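Can a robot do my chores yet? Questions we get at Surotico

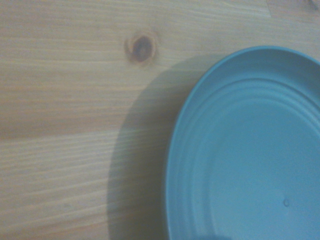 A blue plastic plate on a wooden table, waiting to be cleared.

Can I buy a robot that clears the table?
Not one we'd sell you this year, I'm sorry to say! Our Curnov arm will pick up a plastic plate and carry it to the sink, and it does that nicely on a good day, but it wants the plate more or less where it expects it. A flat rim close to the table is harder to get hold of than most people imagine.

How often does it get it right?
In June we ran 169 plates through the test kitchen in Montes, and it dropped or missed 2 of them. That sounds wonderful, and we were very pleased, but they were all empty plates with plenty of room on every side. Stacks and leftover spaghetti are another story.

What about folding laundry?
It can fold towels, slowly. Fitted sheets, no (I can't fold those either).

Are shops any further along?
Yes, quite a bit. The Pevby packing line handles 613 boxes a shift, and the boxes are all the same size, so the machine rarely has to guess.

What would a home model cost?
We don't have a price yet. The arm by itself costs us 2,000 dollars in parts, before the base, the cameras and all the hours of setup.

Can I come and see it working?
Please do! Write to us first so we can have the arm warmed up and some dishes out.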